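Kitchen Table News, Oct 15, 2025

Beans, brushes and the dry goods swap

Quick one this month, we are behind on everything. The dry goods swap at Mendthorpe went fine. 70 people through the door, 465 jars refilled, which beats February by a mile. Kidney beans went first again. Lentils hardly moved. If you took home split peas by mistake (the labels on the bottom shelf got switched, sorry) keep them, make soup.

Now, spills. Every swap has spills. Somebody tips a scoop, the bag has a hole in the corner, a jar lid wasn't really on. Beans are worse than rice in one way, they roll. Better in another, they're big and you can see them. So a few notes on cleaning up, as the same questions keep landing in the inbox.

Don't wipe. A damp cloth just pushes them around and then off the edge, and then you're on your knees with a flashlight. Brush and dustpan, on the table, dry. Lay the pan flat first. Sweep in short strokes from the outside of the pile toward the middle, get the strays together, then take the whole lot in one go. Long fast strokes send them flying. Stiff bristles flick, too, so go slow with a scrub brush and keep it low.

Keep one set for tabletops only. Not the one from under the sink, not the one that does the porch. We marked ours at Nescombe with tape on the handle and it still wandered off to the garage twice.

Dark red beans on a white surface, with dustpan and brush in the second picture: 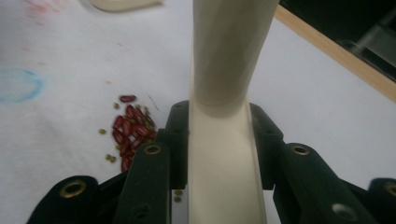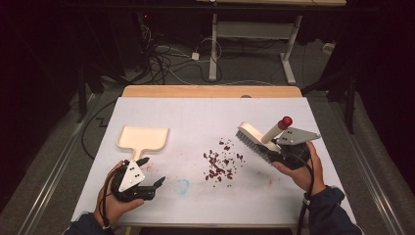 Makori wrote in after the last issue to say the pan matters less than the lip: if there's a gap under the front edge the small ones go straight beneath it, so press down on the handle end a little and tilt, and for anything smaller than a lentil forget the pan and use a sheet of stiff paper. Also asked why we never say what to do with the beans afterwards.

Fair. Afterwards: if the table was clean and the brush was the table brush, back in a bowl, pick through for grit, rinse well in a colander, cook as normal. If they hit the floor, we don't put them back in the swap bins, ever. Take them home for the compost or use them as pie weights. A 600 gram jar of old beans is plenty for one pie dish and you can use them for years, just don't try to eat them after. Mark the jar!!

And while we're on cooking. Kidney beans need a proper boil, soak them overnight, throw out the soaking water, fresh water, hard boil at least ten minutes before you turn it down. Do NOT put them dry into a slow cooker. We say it every year and we will say it agian next year.

Other bits

The big scale is back from repair and reads true. Please stop leaning on it.

Zuko sent over a box of used jars, mostly the wide mouth kind, lids in a seperate bag. Help yourself, they're by the coat rack. 912 lids in total if you can believe it, and not nearly that many jars to go with them, so bring odd jars if you have any.

Wanted: one more small dustpan with a short handle, any color. A soft brush too if you're clearing out a closet. The scrub brush does the job but it's hard on the oats.

Next swap is at Nescombe, same hours, back entrance while they fix the front step. Bring your own containers, clean and dry, with the empty weight written on the side. Chickpeas are on order. No popcorn this time, supplier is out.

Recipe for the red bean stew got left off again, ran out of room. Next issue.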